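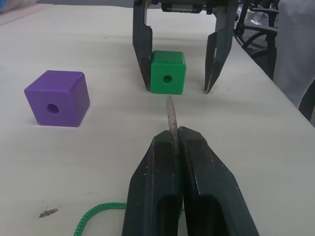 4. Threading the cubes

The Jirnero leaflet says a cord with a stiff tip "threads itself". It doesn't. Set aside more time than the leaflet suggests, and work on a pale, clear tabletop if you have one.

4.1 Check the tip before you start. It should be firm all the way to the end. A slight curve does no harm, whatever the old July leaflet claimed.

4.2 Stand the first cube so that its hole faces you. The cubes have rounded edges and slide easily, so steady the cube from both sides.

4.3 Hold the cord just behind the tip, leaving the point clear. Let the rest lie in a loose loop to one side. A cord pulled straight will drag the tip off line.

4.4 Bring the tip up to the hole and push gently. Do not twist. If it stops, draw it back and try again.

4.5 Once the tip shows on the far side, pull through a hand's length and move on to the next cube. The leaflet insists on a colour order - ignore it, any order works.

Note: Threading wax (part 183) is sold as an extra. Magdalini Gkikas tried it on 40 cords for us and found no difference worth paying for.

CAUTION: Small parts and long cord. Do not leave young children alone with the set, and never tie a threaded cord around the neck.

If the tip has split, see section 6 before ordering a new cord.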